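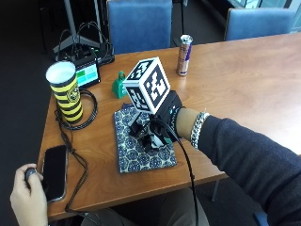 The meeting room table, with patterned fabric square, striped cup and blue upholstered chairs.

Shared Rooms Refit, Kusteck Building
Progress report to the Lindlow Fund
October 31, 2025
Prepared by Naomi Simiyu

1. Scope of this report

The grant covers tables, seating, table coverings and cable storage for the shared rooms at Kusteck. Work on the meeting room is complete except for the items in section 4. The reading room has its tables but no seating. The entry hall is outside the grant and is not reported on.

2. Tables and seating

The wooden tables were kept and refinished in place. The old finish was sanded back by hand and replaced with a clear hardwearing oil, applied in two coats. Color was left as found, a warm orange-brown. The original plan called for a darker stain. Tahira Lashari tested the stain on the underside of one top and the result was uneven along the grain, so the stain was dropped and the money moved to seating.

Blue upholstered chairs have replaced the stacking chairs on the far side of the meeting room table. They are wider than the old ones and the spacing had to be reset. A person seated at the table can now push back without striking the wall. Chairs of an older type remain in use at one side until the second delivery. The supplier, Letudel, has confirmed the fabric and the frame finish in writing but has not confirmed a ship date.

The dark gray carpet was cleaned and kept. No floor work is planned.

3. Surface protection

Oiled wood marks easily under cold drinks. Hard coasters were tried first and withdrawn, as they slid and collected grit underneath. The rule now is that a fabric square is laid out before anything with a hard base is put on the wood. The squares are blue and white with a repeating pattern, chosen by Laiba Baloch from stock already held in the building.

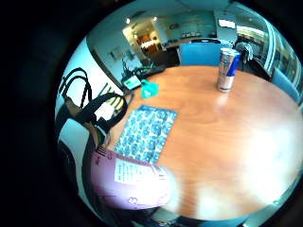
Drinks remain the main open question. Cups and cans are allowed in the meeting room, and users tend to put them down toward the far side of the table, off the fabric. One ring mark was recorded in the first weeks of use. It came out with a light rub of oil. We do not intend to ban drinks. A second, smaller fabric square for each place is being priced, and the cost can be met from the existing line for coverings.

Bags are a smaller matter. The refit removed the old coat rail, and bags now go on the chairs or the floor. Straps hung over a chair back are in the way when the chair is moved. Wall hooks have been requested from building services at no charge to the grant.

4. Items not complete

Cables. Cables still run loose on the tabletop and over its edge. The under-table tray was delivered in the wrong length and went back. Rizwan Chaudhry has measured again and reordered.

Glare. The refinished top reflects strongly at one side of the table. A matte top coat would reduce this. We would like to try it on a reading room table before treating the meeting room.

Seating, second delivery. Four chairs are outstanding, all for the reading room.

5. Budget

Spending is within the award. The underspend on stain and labor has been moved to seating, as agreed with the fund's office. No further transfer is requested. A final account will follow in March.

Shared 4 times
2 comments

Tariq Rajput
Please keep at least one of the old stacking chairs in the reading room. The new ones are too heavy for me to move on my own.

L. Yousafzai
Is the oil the same product used on the hall benches? Those went sticky the first summer. Otherwise the tables look good.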